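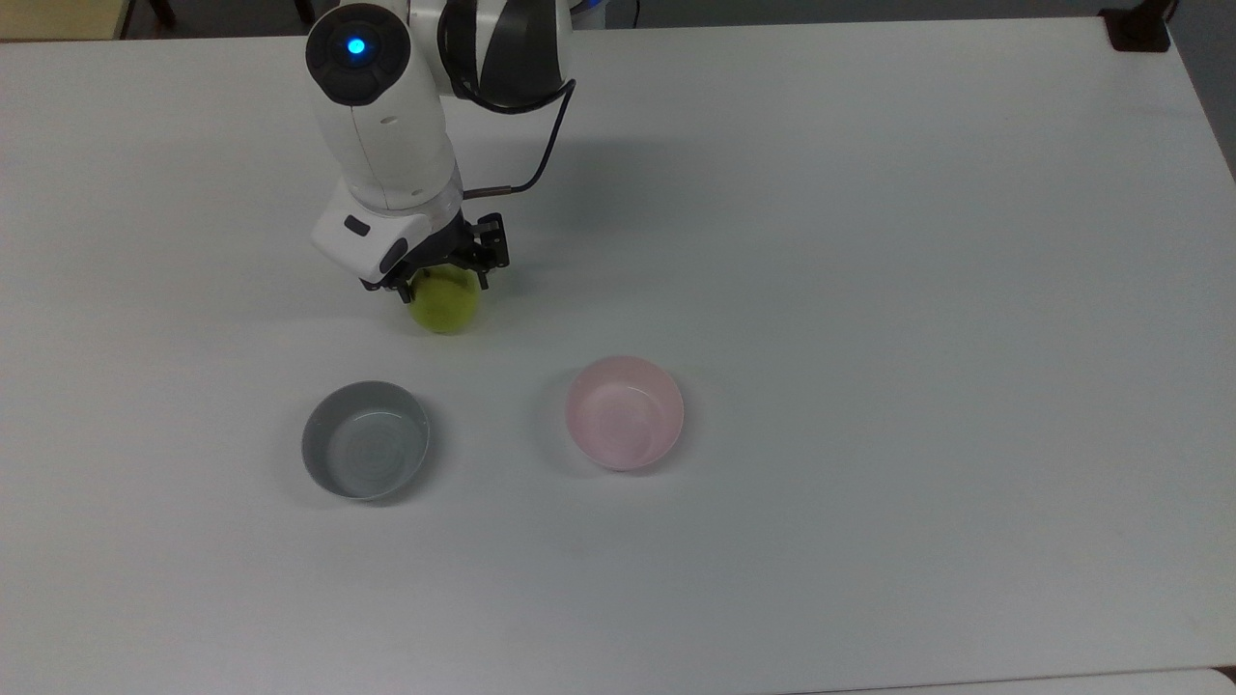
Green fruit on the white table

Small green pears – when to bring them in, and what to keep them in?

Posted by orchardend, 2 Apr 2020

I'm trying to plan ahead for this year's fruit as last year went badly. We have one old pear tree at the bottom of the garden and it gives small yellow-green pears, not much bigger than an egg. I don't know the variety. The label on the trunk says Brideleo, but I can't find a pear by that name in any book I own, so it may be the nursery.

Last year I left them on the tree until they felt soft. When I cut them open they were brown in the middle and most went on the compost. The year before that I picked them hard, put them all in one big mixing bowl on the kitchen table, and they went from rock hard to mush without my noticing. The ones at the bottom were bruised as well.

I would like to know:

When should I pick them?
Should they go in the fridge or stay out?
Does it matter what sort of bowl they are in? I have a few small ones which I could use in place of the big one.
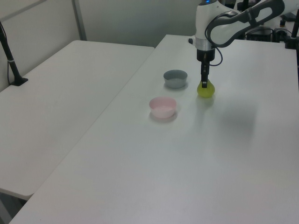 Pear on the table, with the grey bowl and the pink one

The table is white and smooth, and I have read that fruit left standing on a hard surface will bruise on the bottom. I don't know if this is right. The kitchen faces south and gets warm in the afternoon. There is also a pantry, which is cooler but has no window.

Any advice welcome. I'd rather not lose the whole lot a third time.

leblanc_lane

Pick them hard. Most pears ripen from the inside out, so by the time the outside feels soft on the tree the middle has already gone. That explains the brown cores.

To tell when they are ready to pick, hold a pear in your palm and lift it until it is level with the branch. If the stalk comes away cleanly, it is ready. If you have to tug, leave it and try again a few days later. They won't all be ready on the same day, so expect to go round the tree more than once. Start checking well before you think you need to. Some early sorts are ready in the height of summer and a small pear may well be one of those.

Once picked, sort them. Anything with a split, a soft patch or a missing stalk should be eaten first or cooked. The sound ones can go in the fridge, in the salad drawer, not touching if you have the space. Mine keep up to six weeks like that, but I don't know your variety and early pears generally keep for a much shorter time.

Take out a few at a time and let them finish in the kitchen. Press gently next to the stalk each morning. When it gives slightly there, eat it that day or put it back in the fridge to hold it for another day or two. Don't go by colour alone. Some green pears turn yellow as they ripen and some stay green until they rot.

As for the table, a pear that has been set down gently will not come to harm overnight. Bruises mostly come from being dropped, or from having other pears on top. I would keep them out of the afternoon sun though.

On the bowls, small ones are better for this job. One layer only. I have a shallow Vanard dish that I use for ripe fruit and an old Purkent baking tray lined with newspaper for the rest. The make doesn't matter. What you want is to be able to see every pear without moving any. You could use the grey bowl for pears that are still hard and the pink one for those that are ready, and then the rest of the house knows which to take from.

Thin the fruit in June as well, down to one or two per cluster. You will get fewer pears but a better size.

tworows

just put them in a paper bag with a banana, works every time. check after 2 days. bowls make no difference

hilltop_veg

Agree with most of the long answer. The banana does work but it speeds up everything in the bag, so only do as many as you will eat.

I'd use the pantry if the fridge is full. Cool and dark is fine, and no window is a good thing. Keep them away from onions and potatoes, as pears pick up the smell. Look them over every few days and take out any that have turned.

Brideleo was a nursery near us. They sold fruit trees with their own name printed large on the tag and the variety on the back in small letters, so turn yours over if it is still readable.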